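Horkley two-arm set, README

Student robotics club, Samitz campus. Last touched in September by Lambros, mostly late at night so sorry about the wording.

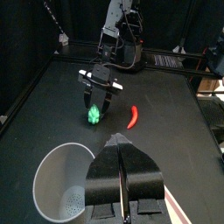
What's in this folder: teleoperated episodes from the club's two-arm table, task is "put the toy veg in the cup". Recorded over one term by club members, used for the club's own training runs and for the Plirix challenge entry. If you've just joined, read the Layout and Known problems parts before you train anything. Skip the rest til you need it.

Quick numbers

Episodes kept: 800
Episodes thrown out: 61 (list in rejected.txt, reasons next to each)
Arms: 2
Held out for testing: 80, taken from the 800, don't train on them

The 80 are fixed. Do not reshuffle. We reshuffled once in the spring and then couldn't compare anything to anything.

Task

Toys start on the black table. Cup is on the table too. Operator brings an arm in, picks a toy, drops it in the cup, backs off. Two-toy episodes do both, in either order. The prompt text for each episode is in prompts.csv, one line each, lower case, no full stop. Things like

put the green toy in the white cup
put the red chili in the white cup
put both toys in the cup

We call the green one "green toy" on purpose. Half the club says broccoli and half says tree, and the early prompts had both, and it was a mess. Aušra went through and changed them all. If you add episodes use "green toy". The chili is always "red chili", one L, Canadian members take note, chilli with two is in some of the older file names and we left those alone.

Layout

episodes/ one folder per episode, four-digit number
episodes/NNNN/wrist_a/ wrist camera, arm A
episodes/NNNN/wrist_b/ wrist camera, arm B
episodes/NNNN/joints.csv both arms, one row per step
episodes/NNNN/grip.csv gripper opening, 0 is closed, 1 is fully open
prompts.csv
splits/train.txt
splits/test.txt
rejected.txt
tools/

Numbers in episodes/ have gaps where the rejects were. Leave the gaps. A script that assumes they run straight through will fall over, and the one in tools/ called count_old.py does exactly that. Use check_set.py.

Arm A and arm B mean the same thing in every file. The labels on the bases got swapped for a bit during setup but that was before episode 0001, so ignore anybody who tells you the first batch is backwards. It was checked. Twice.

How it was recorded

Operators worked in pairs, one driving, one resetting the toys. Start button, do the task, stop button. If you fumbled you were allowed to keep going as long as the toy ended up in the cup. So there are regrasps in here, quite a lot, and we want them. A set with only perfect grabs gave us a policy that froze the first time it missed.

Cup position moved between episodes. Toy positions too. No grid, the resetter just put them somewhere both arms could reach. Looking back we should have used a grid or at least dice. People have habits, and the starts bunch up near the middle of the table. See below.

Arms were homed between sessions, not between episodes. Somtimes an arm starts from wherever it was left. That's in joints.csv so you can filter on it.

Known problems

1. Bunched starts. Most toy positions are near the middle. Policy is good there and poor near the rails. More edge episodes wanted, see To do.

2. Dark on dark. Black table, black grippers, black walls. Looks tidy but segmentation hates it. Mamo (our training script, not a person, we get asked) has a brightness jitter switch, leave it on. With it off the fingers and the table blur together in the wrist views.

3. Own gripper in view. Each wrist camera sees its own gripper big at the bottom, and it can hide part of the cup. Don't crop it out. We tried cropping and grasp success dropped, the policy seems to use the fingers to judge distance.

4. Other arm in view. Also don't mask. Handovers aren't in this set but next term they will be and the two have to see each other.

5. Scuffs and dust. The table top picks up marks. We wiped it when somebody remembered, so dust comes and goes across the set. One early run of Mamo appeared to be keying on a scuff, we never proved it. Random crops made it go away.

6. Clock drift. wrist_b lags wrist_a by a frame or so in the long episodes. tools/align.py fixes it and writes a new folder, it won't overwrite. Run it before training, not after (yes, this happened).

7. grip.csv in a few episodes tops out below 1. Loose screw on arm B. Rescale or drop, your call. Flagged in prompts.csv, last column.

Getting started

Copy the set off the club drive, do not train straight from the drive, it is slow for you and slower for everyone else.

python tools/check_set.py episodes
python tools/align.py episodes episodes_aligned
python mamo.py --data episodes_aligned --split splits/train.txt

check_set.py should print "all good" and nothing else. If it complains about a missing folder check rejected.txt first. If the number is in there, you've got an old copy of the script.

A full run takes overnight on the lab machine. Put your name on the whiteboard before you start one. Small test run is --tiny, it uses the first few episodes and finishes before your coffee's cold. It learns nothing, it's only there to catch typos in your config.

Scoring for Plirix

A trial counts if the named toy is in the cup and the cup's still upright when the arm backs off. Wrong toy in the cup is a fail even if it went in nicely. Knocking the cup over and getting the toy in anyway is a fail. Touching the other arm is a fail and also please tell Aušra so she can check the servos.

Score sheets go in the shared folder, one file per session, write the checkpoint name at the top. Sheets without a checkpoint name get binned, we have a pile of them and they're useless.

To do

edge episodes, toys close to the left rail and far rail especially
handovers
second colour of cup (Lambros has some, not tested)
rewrite count_old.py or just delete it
prompts in French for the Canadian round, someone fluent please
fix loose screw properly, it has threadlock now but keep an eye on it

Adding your own episodes

Ask first. Then: record, watch every one back in full, put it in a new folder with the next free number, add the prompt line, run check_set.py, tell Lambros Tsakiris. New episodes go in train only. The test split stays how it is.

Watch them back. Really. Most of the rejects were stop button pressed late, with a hand already reaching in for the toys.

Use and credit

Club members can use it for coursework, check with your marker. Other schools in the challenge can ask for a copy, we'll probably say yes. Please credit "Horkley two-arm set, Samitz student robotics club". Recording was run by Lambros Tsakiris, prompts and splits by Aušra Liepiņa, driving by pretty much everybody who came along that term.

Questions: club room, most evenings after 5, or leave a note on the issues page. Include the epsiode number or we can't help.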